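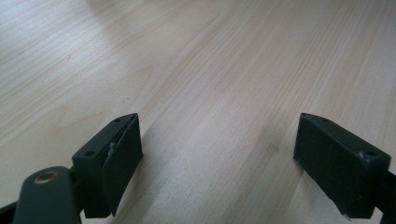 Wood grain

Wood grain is the direction, pattern and texture of the fibers in a piece of wood. The word is used loosely. A carpenter may mean the way the fibers run, while a furniture buyer usually means the lines that show on a finished surface.

Origin

In places with a cold season, a tree adds one layer of wood each year. The part grown in spring has wide cells with thin walls and is usually paler. The part grown later in the year is denser and often darker. Cut lengthwise, these layers appear as streaks or bands. Narrow spacing means slow growth, as in a dry year or deep shade. Many tropical trees grow all year and show weak rings or none.

Effect of the cut

Plain-sawn boards are cut at a low angle to the rings and often show arches or wavy figures. Quarter-sawn boards are cut close to 90 degrees to the rings and show straight, nearly parallel lines. They shrink less across their width, but more of the log is wasted. Rotary cutting peels a log in one long sheet -- the usual method for plywood -- and gives a broad, uneven pattern.

Knots

A knot is the base of a branch enclosed by the trunk. The fibers bend as they pass it, and the board is weaker there.

Surface and light

Pale woods show their grain best in soft light from the side. On a smooth finish, glare can hide fine lines almost completely, and the same top may look white in one spot and honey-colored in another. 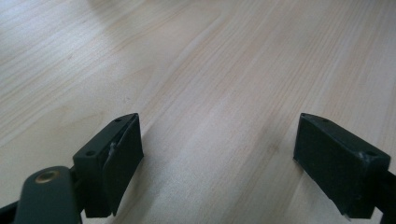 Working with grain

Planing with the grain leaves a clean surface. Planing against it lifts the fibers and causes tear-out. Where the direction reverses within one board, a sharp blade and a light cut help. Sanding is done along the grain, as scratches across it show up under stain. Water raises the fibers, so many finishers dampen the wood, let it dry and sand it again before the first coat.

See also

Figure (wood)
Growth ring
Quarter sawing
Veneer

Last edited 22 August 2021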